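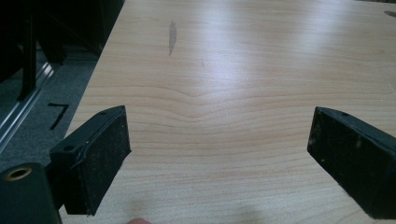

A warranty is a promise about the future written by the party that will have to pay if the promise fails. Keep that in mind through the whole of this chapter, which deals with how long household goods are said to last, how long they do last, and who gets to decide that they have stopped. Most of us carry a rough idea in our heads that a product is either good or worn out, and that anybody could tell the difference. Try it on a real case. A pale tabletop has a grayish-brown stain shaped something like a leaf, and a faint thin mark a little lower to the right of it. Is the table damaged? The owner who wants a refund will say yes. The seller will say the table still holds up a lamp. Both are using the word "damaged" correctly, and the law in many places will let them go on using it that way until one of them runs out of patience.

Economists call the length of time a product goes on doing its job its service life. It sounds like something you could measure with a calendar. The trouble is in the words "its job." A refrigerator that no longer cools has stopped doing its job, and there is little room to argue. A sofa is harder. Springs sag by degrees, fabric fades, and at some point the household decides to replace it, often in the same month that money becomes available. If we record the date of that decision as the end of the sofa's life, we have measured the household's income as much as the sofa.

Published service-life figures hardly ever tell you which of these was recorded. They come as one number, and the number gets copied.

8.1 Where Lifetime Numbers Come From

There are three usual sources, and each deserves a different sort of doubt.

The first is the laboratory test. A machine rubs, presses, bends or heats a sample until something gives. Suppose that Tresto, a maker of dining furniture, advertises that its finish survives 500 rubbing cycles. You should want to know what did the rubbing, how hard it pressed, and what counted as survival. If the sample was judged by eye under a soft light, marks that a buyer would spot at breakfast may have gone unrecorded. You should also ask what a cycle stands for in the life of a family. One wipe with a cloth? A school year of homework? The advertisement leaves this to you, and most people fill the gap generously.

The second source is the returns record. Companies know how many items come back under warranty, and a low return rate is a favorite thing to print on a box. But a return costs the customer something. The item has to be packed, the receipt has to be found, and somebody has to wait on the phone. People send back an expensive stove. They seldom send back a cheap stool. A low rate may show that the product is sturdy, or that it wasn't worth the trip to the post office, and the figure on the box will look the same in either case.

The third source is the owner survey. Gwilliam, a seller of home goods, mails a questionnaire to 400 customers and receives 157 replies. Its catalog then announces that owners are "highly satisfied after years of use." We do not know what the other customers think. They may be happy and busy. They may have thrown the item out and the questionnaire after it. Anyone who tells you that silence means contentment is guessing, and usually has something to sell. 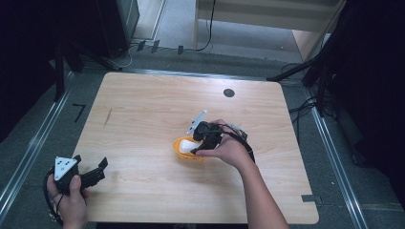
Figure 8.2 Tabletop with a short dark streak on the left side and a small orange bowl. Surface marks of this kind may or may not count as "damage" under a warranty.

8.2 The Word "Normal"

Read the terms that come with almost any household product and you will meet the phrase "normal wear and tear." It is nearly always listed among the things the warranty does not cover. It is much less often defined.

Consider two imagined buyers of the same Ploleck kitchen table. One lives alone and eats out. The other has three children and a habit of fixing bicycles indoors. Both would describe their use as normal, and neither would be lying. When the finish goes dull in the second home, the company can say that the use was heavy and so outside the terms. If the finish goes dull in the first home, the company can say that a little dullness is what one expects with time, and so outside the terms as well. A clause that excludes light use for one reason and heavy use for another has left the buyer with very little. It would be unfair to claim that every company reads its terms this way. It is fair to notice that the terms permit it.

Defenders of such clauses make a serious argument, and you should be able to state it. Without some exclusion, they say, careful owners would pay for careless ones through higher prices. This is true as far as it goes. It explains why there must be a line somewhere. It does not explain why the line should be left vague, or why the seller alone should hold the pencil.
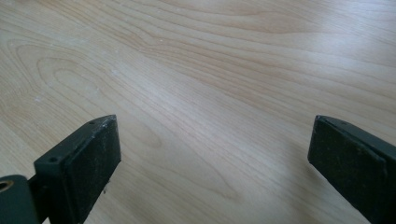

One reader of an earlier edition objected that this section is too hard on sellers, and that buyers are "every bit as vague when it suits them," reporting old scratches as new and calling ordinary aging a defect. The objection is a good one. Buyers do bend the facts, and Section 8.4 looks at what this costs. Still, the two sides are not placed alike. A buyer argues about one table. The seller writes the terms for all of them, has seen hundreds of claims before, and knows which words have worked.

8.3 A Longer Warranty, a Better Product?

It is often taught that a long warranty is a signal of quality. A firm that makes poor goods, the reasoning runs, could not afford to promise much. The idea is tidy and it has some support, but it rests on the warranty being used. When Mustetti doubles the length of its coverage and, in the same month, begins to require the original packaging for every claim, has the promise grown or shrunk? Before reading on, write down what you would need to know in order to answer, and where you think you could get it. If your list depends entirely on information supplied by the company, mark those items.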